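Projet Ukura – Rapport d'étape, mars
Site de Doucet, atelier de conditionnement des fruits

Le second poste automatisé a été mis en service. Deux opératrices, auparavant affectées à la manutention des sachets, assurent désormais le contrôle qualité.
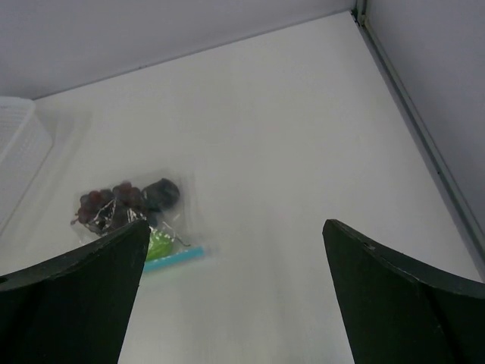 La formation a été suivie par 76 agents. Marisol Park, responsable de l'atelier, signale 5 demandes de changement d'horaire, dont l'examen est en cours.

Le solde de la subvention financera 8 journées d'accompagnement.

Mavis Sorensen, Odness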